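February 25, 2021
By the Stallusora newsletter desk

Setting up the waiting corner

The family corner at the Garrido Street office has been rearranged, and members who come in with small children will find it easier to use. The old arrangement had a low bookcase, two beanbags and a plastic play kitchen that had lost its oven door. The beanbags went to the Bremidero branch. The play kitchen was past repair and has been thrown out.

We kept the corner small on purpose. Most families wait with us for less than half an hour, and in that time a child will usually settle on one thing and stay with it. The play kitchen had a lot of parts, and at the end of the day those parts were in the hallway, under the coat rack and now and then in the bathroom. We now put out one toy at a time and keep the rest in the supply closet behind the front desk.

The table is a round pedestal one, moved up from the old break room. With one column in the middle there are no corner legs for a toddler to trip over, and a stroller can be pulled in close. The top is glossy and takes one wipe to clean. The base is wide and flat. We did try a square folding table for a few weeks, but the hinges pinched fingers and it went back downstairs.

The first toy out is a ring stacker, the kind most parents will know from home. The rings get wider toward the bottom, with red the widest, then green, light blue and yellow-orange, all on a black-and-white base. The bumpy edges on the rings give small hands something to hold. It has gone over well with children under three, and older brothers and sisters seem willing to build it in the wrong order and let the little one fix it. 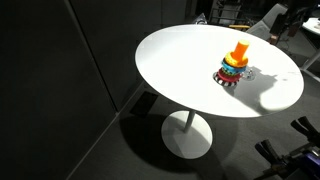
Cleaning and rotation

Toys are changed over at the front desk on a simple schedule. The list is taped inside the closet door, and whoever opens the office that morning follows it.

The stacker comes apart for washing. Take the rings off, wash them in warm water with dish soap, rinse them and leave them on a towel overnight. The rings have texture on the outside, so use the soft brush in the closet. A cloth does not get into the bumps. Wipe the base with a damp cloth only and do not leave it in the sink.

The tabletop gets wiped at opening, at noon and at closing. Please use the mild spray on the lower shelf. The stronger one is for the restrooms, and it leaves a haze on a shiny surface that shows up badly when the light is on it. Crumbs and grit should be brushed off before you wipe – dragging them across the top will scratch it.

The dark grey carpet is vacuumed with the rest of the floor in the evening. If something is spilled during the day, blot it and tell the front desk.

What we can take

Several members have asked about donating toys. We have room for 5 more and would like them to be one-piece toys or sets with large parts. Anything with batteries, strings or pieces that fit in a child's mouth will have to be turned down, as will stuffed animals, which we have no way to wash here. Please bring donations to room 183 and leave them with a note saying what the toy is and whether any parts are missing.

Picture books are also welcome – board books hold up best. The low bookcase is now on the other side of the front desk and has one empty shelf.

The Vundix office is planning a similar corner and expects to have it open in June. Members there who have a small table to give away can leave word at the front desk any day after 9.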